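Table de jardin ronde Priradau, plateau verre : essai après une saison sur terrasse bois

La Priradau est une table ronde à plateau de verre texturé posé sur un piètement en métal foncé. Elle est vendue seule ou avec des fauteuils tressés gris foncé. Le modèle testé a été commandé chez Clilader en mai et installé sur une terrasse en bois orientée sud-ouest, sans abri. Usage principal : repas léger le midi, poste de travail l'après-midi.

Montage

Livraison en deux colis, le verre à part, calé par des cornières en mousse. La notice tient sur une feuille et ne comporte aucun texte, seulement des schémas. Le repère des vis longues et celui des vis courtes sont inversés sur la vue 7 ; il faut s'en apercevoir avant de serrer. La clé fournie est trop courte pour les vis intérieures, une clé coudée ordinaire convient mieux. Prévoir deux personnes pour la pose du plateau.

Les patins d'origine sont en plastique dur. Sur des lames de terrasse, un pied tombe presque toujours au bord d'un joint et la table boite. Je les ai remplacés par des patins réglables Zumska, à visser dans le même filetage. Le défaut a disparu, mais ce réglage devrait être livré de série.

Plateau

Le verre présente un relief ondulé sur toute la surface. On devine la structure et les lames à travers, sans netteté. L'effet est surtout pratique : les traces de doigts et la poussière se voient nettement moins que sur un verre lisse. En contrepartie, une feuille posée directement dessus est inutilisable pour écrire au stylo à bille, la pointe suit les creux. Il faut un sous-main.

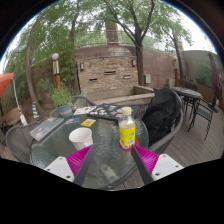

Masilela

Deux ordinateurs portables, un mug, une bouteille sur son dessous de verre rouge et quelques papiers tiennent sans se gêner. Les portables ne glissent pas, même fermés et poussés vers le bord. Un mug en céramique reste stable, mais son contact avec le relief produit un bruit sec assez désagréable ; le dessous de verre règle la question. Une souris optique décroche en revanche une fois sur deux sans tapis.

Par plein soleil, le plateau renvoie une lumière diffuse, moins agressive qu'un reflet franc. L'écran reste lisible à condition de tourner le dos à la façade. Aucun passage pour parasol sur cette version - à vérifier avant l'achat, la fiche de Clilader n'est pas claire sur ce point.

Fauteuils

Le tressage est régulier, sans brin apparent aux jonctions. Le dossier arrondi soutient bien le bas du dos et retient une veste sans qu'elle tombe. L'assise devient dure au-delà d'une heure et le coussin est en option. Les accoudoirs passent sous le plateau, mais de peu : avec un coussin épais, ils touchent.

Entretien

Eau tiède et savon neutre, brosse souple dans le sens des ondulations. Une éponge laisse un dépôt dans les creux, visible une fois sec. Après les pluies d'automne, l'eau stagne par petites plaques et il faut passer une raclette, qui n'enlève pas tout. Le piètement n'a montré aucun point de rouille, hormis une tête de vis à l'intérieur du cadre, remplacée par une vis inox.

Prix

Payée 470 euros, table seule. L'ensemble avec fauteuils était affiché à 744 euros à la même période, ce qui rend l'achat séparé peu intéressant.

Points positifs : verre peu salissant, cadre rigide, encombrement raisonnable.
Points négatifs : patins, clé fournie, eau stagnante, écriture impossible sans support.

Publié le 2021-01-23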